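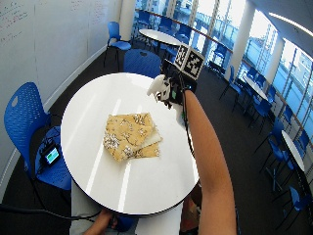 Ticket: Course certificates not issuing, "Managing Your First Team" workbook and online module
Opened by: Learning and Development, Ulley office
Handled by: Troken learning platform support
Status: Resolved, with one item left open
Date: December 10, 2025

Problem as reported

Hello all, and thank you for picking this up so quickly. We have 300 staff enrolled on the first-line managers' course, and the ones who finish the final unit are being told "Completion pending" instead of getting their certificate. They've done the reading, they've passed the quiz, and the little progress bar says 100 per cent, so you can imagine they're a bit put out! The e-book that goes with the course (the Christodoulou edition, which we load as a separate item) opens perfectly well for everyone I've asked.

I've tried signing out and in again, a different browser, and a learner's login on my own laptop with their permission. Same message each time.

First reply from support

Thank you for such a clear write-up, it really does save a lot of to and fro. I've had a look at your course settings and I can see the pass mark for the final quiz is 20 out of 20, whereas the earlier units are all set lower. Could you tell me whether that was on purpose? I ask because a learner can reach the end of the unit without a pass, and the progress bar only looks at pages opened – it takes no notice of the score.
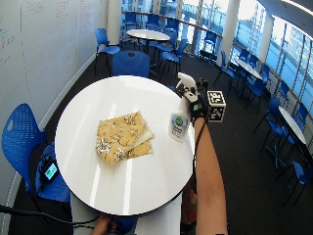 I also noticed that the course was copied over from your old Pladunum account in December, and copied courses sometimes bring their old completion rules along with them. You won't see those on the main settings page, I'm afraid. They're tucked away under Advanced, then Rules, then Inherited.

Reply from Learning and Development

Not on purpose at all, and I'm rather embarrassed I missed it. I've put the pass mark back to where it should be. I also found the inherited rule you mentioned, asking for a classroom session we stopped running ages ago. I haven't touched that one yet, as I didn't want to make things worse.

Steps taken to fix it

1. Exported the completion records for all enrolled learners and saved a copy before changing anything.

2. Switched off the inherited classroom rule and saved the course as a new version.

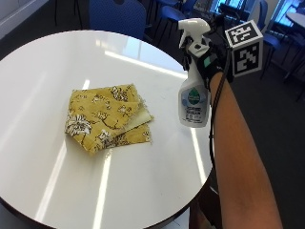 3. Ran "Recalculate completions" on a test group of 50 learners. Certificates came through for everyone in the group who had passed the quiz.

4. Ran the same thing for everybody else. Please leave the page open while it works – closing it stops the job halfway.

Still open

The certificate template has the old course title on it. Support will swap it once we send the new wording, and I'll add that to this ticket when I have it. Thank you again for being so patient with me.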